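Farkilgate, May. The workshop of Humex has changed how it looks after its hand-held grippers, the two-jaw tools that people carry through kitchen tasks to record movements for robot training. From this month, the textured pads on the fingers are inspected after every 16 hours of use, and the pivot pins on the linkages are cleaned at the same time.

The reason is a review of 81 service notes from the winter. Most of them concerned pads that had become smooth or had moved a little on the finger. With thin objects such as chopsticks, a pad that sits 2 mm too low is enough to make the jaws close unevenly, and the recording must then be repeated.

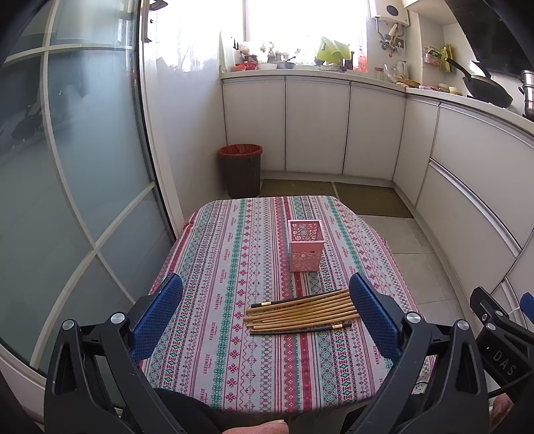

Hacer Uçar would have preferred a shorter interval for the pins, and says that flour and cooking oil reach the joints much earlier than the pads show any wear. She has asked that the pins be wiped at the end of each shift, also when the tool feels fine in the hand.

The new routine takes five minutes for each gripper. The jaws are opened fully, the pads are pressed with a thumb to find loose corners, and the joints are moved slowly from end to end. If one pad must be changed, the opposite one is changed too, so that both sides have the same grip. After this the opening width is set again with a gauge block.

Kerstin Brekke is keeping the spare pads in Pamham for now. A second store, at the Moon building, should be ready before the summer break.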